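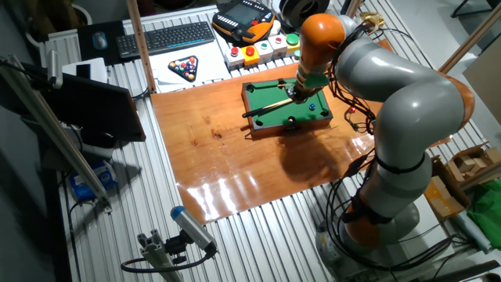 4.2 What went wrong: the slipping cue

The fault that taught us the most came from the cue, and we had spent weeks looking for it in the planner. Over 200 recorded strokes, 19 ended with the robot stopping itself on a force limit, and another 13 finished normally but sent the ball well wide of the line we had asked for. At first we treated these as two separate problems. Figure 3 shows the cell we used for all of the trials, with the cue clamped in the gripper and slanting down so that its tip hovers just over the green felt, a single blue ball lying to one side of the shaft. Holding a thin stick at that slant means that a very small turn inside the clamp becomes a large error at the tip, and this is exactly what we were seeing.

Figure 3. The pool cell used in the Flevell trials. The arm holds the cue over the miniature table; the teach pendant and push buttons are at the far side.

The logs made the link between the two groups wonderfully clear once we plotted them on the same time axis. In the wide shots, the wrist followed its planned path almost perfectly and the joint torques looked ordinary. The stick had simply rotated in the fixture during the stroke before, and the controller had no way of knowing. It went on planning from the tip position stored at startup. If the stick had turned sideways, the next shot went wide. If it had turned downward, the tip met the felt early, the contact force climbed, and the protective stop came in. The same slip, in two directions, gave us both kinds of failure!

We were glad to see the protective stop work in all 19 cases, but it also brought out a weakness in our own procedure. After a stop, our recovery routine (written for the earlier Pillier gripper tests) lifted the wrist straight up and then moved back to the ready pose along the shortest path. With the tip pressed against the table, that first lift is fine. The second move is the risky one, because it swings a stick whose true angle is unknown. On one occasion the tip caught the inside of a rail and pushed the whole toy table some 40 mm across its board before the operator reached a stop button. There was no damage beyond a scuff on the felt, and no one was inside the fence, but we count this as the most serious event in the study.

We made three changes. The recovery routine now lifts and waits, and the operator has to jog the arm home from the pendant at low speed. The tip is checked against a fixed touch point before every stroke, a step borrowed from the Druvov calibration method, and a stroke is refused if the reading has drifted. Finally, we put a thin rubber sleeve between the cue and the jaws. The sleeve gave the biggest improvement by far, and it is a lovely reminder of how much can be gained from cheap parts at the point of contact. Slips still happen on hard break shots, where the load along the stick is highest, so the touch check stays on even with the sleeve fitted. We return to the break shots in Section 5, where the Gündoğdu contact model is used to estimate the load at which the sleeve lets go.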